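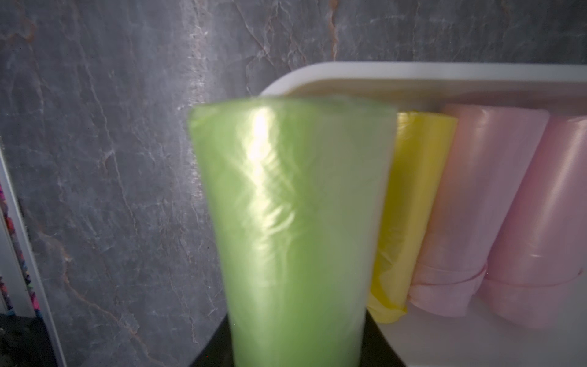
Página 5

Compostador de cocina Somus
Guía de instalación y uso

4. Preparación del cubo y colocación de la bolsa

Antes de empezar, compruebe que el aparato está desenchufado y que la tapa exterior se abre por completo. El cubo interior se suministra bloqueado con una cinta adhesiva que hay que retirar antes del primer uso.

1. Coloque el compostador sobre una superficie plana y estable, a un mínimo de 30 cm de cualquier fuente de calor.
2. Levante la tapa exterior hasta notar el tope.
3. Gire el asa del cubo hacia atrás y extráigalo en vertical. No tire de él en diagonal, porque las guías laterales pueden deformarse.
4. Lave el cubo con agua tibia y jabón neutro. Séquelo con un paño.
5. Separe una bolsa del rollo por la línea de corte y ábrala frotando el borde entre los dedos.
6. Introduzca la bolsa en el cubo y doble el borde hacia fuera, de forma que sobresalga lo mismo por todos los lados.
7. Encaje el aro de sujeción. Se oirán dos clics.
8. Vuelva a colocar el cubo con el asa hacia delante y cierre la tapa.

Nota: guarde el rollo en un cajón seco. Las bolsas compostables pierden resistencia con la humedad y con la luz directa. El film es fino y se arruga con facilidad; las arrugas no afectan al funcionamiento.

Precaución: no utilice bolsas de polietileno convencional. No se descomponen y pueden enrollarse en el eje del removedor.

4.1 Filtro de carbón

El filtro va alojado en la cara interior de la tapa, detrás de una rejilla.

1. Presione la pestaña de la rejilla y tire hacia usted.
2. Saque el filtro de su envoltorio. Si sale polvo negro, sacúdalo sobre el fregadero.
3. Introduzca el filtro con la flecha hacia arriba.
4. Cierre la rejilla hasta que la pestaña quede enrasada.

El filtro dura aproximadamente 4 meses. El recambio lleva la referencia Jostetti 831 y se vende por separado. No lo lave: el agua inutiliza el carbón.

4.2 Primera puesta en marcha

1. Enchufe el aparato. El piloto parpadea en blanco durante unos segundos.
2. Espere a que el piloto quede fijo.
3. Mantenga pulsado el botón de inicio hasta que suene un pitido.
4. Deje que termine el ciclo en vacío, sin residuos. Es normal que el motor haga algo de ruido en este primer ciclo.
5. Al acabar, abra la tapa y deje ventilar el interior.

Si el piloto pasa a rojo, el cubo no está bien asentado – sáquelo y repita el paso 8 del apartado 4.

4.3 Qué se puede echar

Restos de fruta y verdura, posos de café, cáscaras de huevo trituradas, papel de cocina sin productos de limpieza, pan seco en trozos pequeños.

No eche huesos, aceite, líquidos, conchas ni restos de poda leñosos. Los cítricos se admiten en poca cantidad.

Precaución: no supere la marca de llenado grabada en la pared del cubo. Un cubo demasiado lleno impide el cierre del aro y bloquea el removedor.

4.4 Cambio de bolsa

1. Detenga el ciclo y espere a que el piloto se apague.
2. Desenchufe el aparato.
3. Extraiga el cubo y retire el aro de sujeción.
4. Junte los bordes de la bolsa, anúdela y sáquela sujetándola también por debajo.
5. Pase un paño húmedo por el fondo del cubo.
6. Coloque una bolsa nueva según los pasos 5 a 8 del apartado 4.

Nota: si la bolsa lleva varios días en uso, la base puede estar reblandecida. En ese caso, vuelque el contenido directamente en el contenedor de orgánica o en la compostera exterior – la bolsa vieja puede ir con él si la ordenanza de su municipio lo permite.

Para pedir recambios, indique el modelo y el número de serie que figuran en la base del aparato. Distribución y servicio técnico: Clondomside.

Revisión del manual: 16/11/2020

Continúa en el apartado 5, Limpieza y mantenimiento.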